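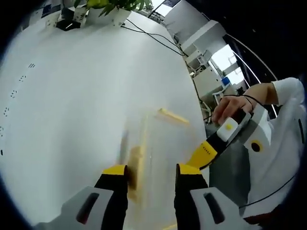
3.2 Fingertip Pads: Inspection and Replacement

Applies to the paired hand-held grippers at the Karbridge bench. Handout revised by T. Sandu, Saturday, March 29, 2025.

Each finger has a black body and a yellow tip pad. The pad is a wear part. The body is not, and is changed only if bent or cracked.

Inspection interval: every 333 cycles, and after any drop. Replace pads at 4000 cycles regardless of appearance.

Procedure

1. Open the fingers fully and set the tool down on the white bench top.
2. Wipe both pads with a lint-free cloth. Do not use solvent.
3. Check the inner face of each pad for glazing, splits and lifted corners.
4. To remove a pad, push from the back of the finger body toward the tip. Do not pry from the side.
5. Seat the new pad until it is flush. Always change both pads of a tool together.
6. Close the fingers by hand. The tips should meet along their full width. If one side meets first, reseat both pads and repeat.
7. Run 40 open-close strokes before returning the tool to use.

Keep cables clear of the finger travel during step 7.

Log the tool number and cycle count on the Harnholm sheet. Pads from the September batch run slightly thick; see section 3.4 before fitting them.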